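# Pulness Garment Folding Set

Notes on the clothes, the table and the way the folding is set up. Last edited 25 November 2022.
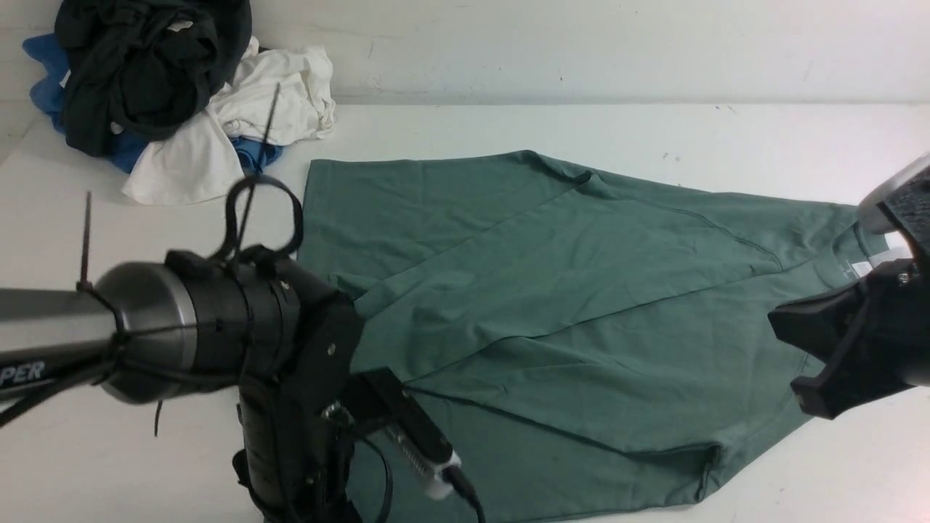 ## What gets folded

Everyday clothes, washed before they enter the set and mixed in size. There are 129 garments in rotation. Colors run from white to bright blue, dark green and black. Labels and tags stay on.

## Layout

- White tabletop with a plain white back panel.
- Unfolded clothes go in a heap at the upper left — no sorting by color or type.
- One garment at a time is spread in the middle of the table.
- Large garments get the full center area. Move the heap back if it creeps forward.

## Folding order

1. Pull one piece from the heap and lay it out.
2. Flatten the corners first, then the hem.
3. Bring one long edge over the other.
4. Fold again from the short side.
5. Move the finished piece off the table.

A fold that slips is redone from step 2 and stays in the same entry.

## Contents

| Folder | Entries |
|---|---|
| `mondard` | 3259 |
| `gautam` | 100 |

`gautam` holds large garments only. Ten entries in `mondard` have no garment type filled in. They are marked `unknown`.

## Known problems

- Dark fabrics hide their seams, so the `edge_visible` field is less reliable for black and dark green pieces.
- The back panel has scuffs and a scratch. Don't label these as thread or lint.
- Entries from March use the old garment names. See `drovutus_names.csv` for the mapping.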